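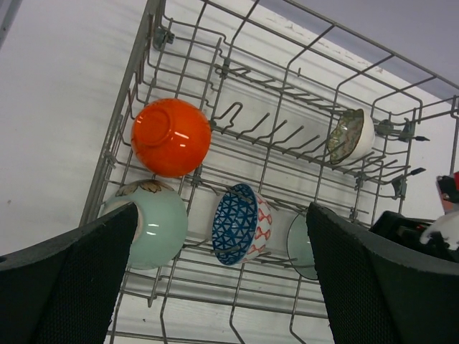
Bowls in the rack

Dornham Craft Circle – minutes, June meeting

Started 7ish. Phúc Nông taking notes. Last minutes ok'd, no changes.

Felt: 218 left in the kitty. Agreed to buy 5 packs from Wallin, wait on the Femska glue til it's back in stock.

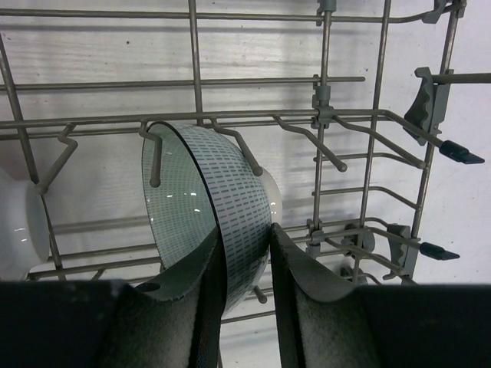 Bowl with green dashes

Stamp carving night – 9 signed up, room for 2 more. Bring own cutter. Lino scraps provided, no power tools pls.

Swap table: yarn and buttons only this time, fabric got out of hand. Label your bags
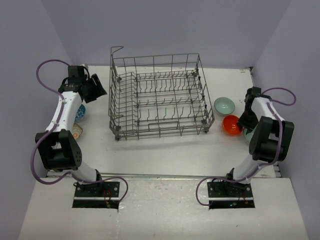 or they go in the general pile. Skutetero paper order – prices up agian, Phúc to ask for a bulk rate.

Next meeting July, same room.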